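Search this site Enter keywords Go

The Levels at Clilter

Niilo Kiiskinen took over the gauge book on 3/17/24, with the reservoir at 64 centimetres below the sill.

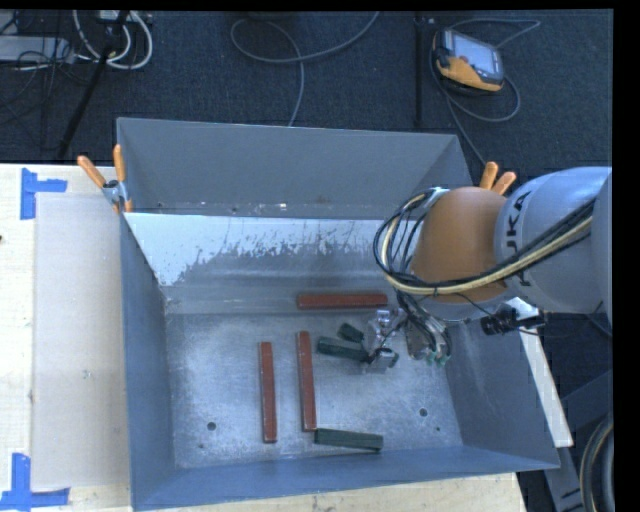 What does a gauge keeper write down?
The level at the upper post, the level at the lower post, the hour, and the initials of the reader. Weather is optional and goes in pencil.

The previous keeper, Urrutia, had left the book on the shelf in the pump house with a rubber band round it. The entries were in order. Each reading at the lower post was 7 millimetres higher than the upper post would predict, and had been since January. Urrutia had not remarked on it.

Kiiskinen checked the lower post with a spirit level. It was plumb. He checked the scale against a steel rule and found no error. He then walked the channel between the posts, a distance of 500 metres, looking for an inflow. The banks were dry clay with grass on top. A culvert from the Plivov side had been bricked up, and the mortar was sound.

He wrote to the district office at Trakemari and gave the figures. The reply said that the difference was within tolerance and that readings should continue.

Readings continued. He took them at six in the morning and six in the evening. On the nineteenth day the difference was gone. Both posts agreed, and they agreed again that evening. He cleaned the scales with a brush and read them a second time.

He turned back through the book. In January, on the first day of the difference, Urrutia had made a pencil note in the weather column, very small. It said: moved in upstairs.

The pump house had one upper room. Kiiskinen had not used it, as he lodged in the village. He went up with a torch. There was a camp bed, a kettle, and a window facing the lower post. On the sill was a second gauge book, the same make as the first. The readings in it were in Urrutia's hand and ran to that evening, six o'clock. The ink was dry.

He compared the two books line by line. They matched, except that the second gave no difference at any date — the lower post read true throughout.

He entered the time of the comparison, initialled both books, and put the rubber band round the pair. Then he filled the kettle and wrote to Trakemari to ask which one they had been receiving.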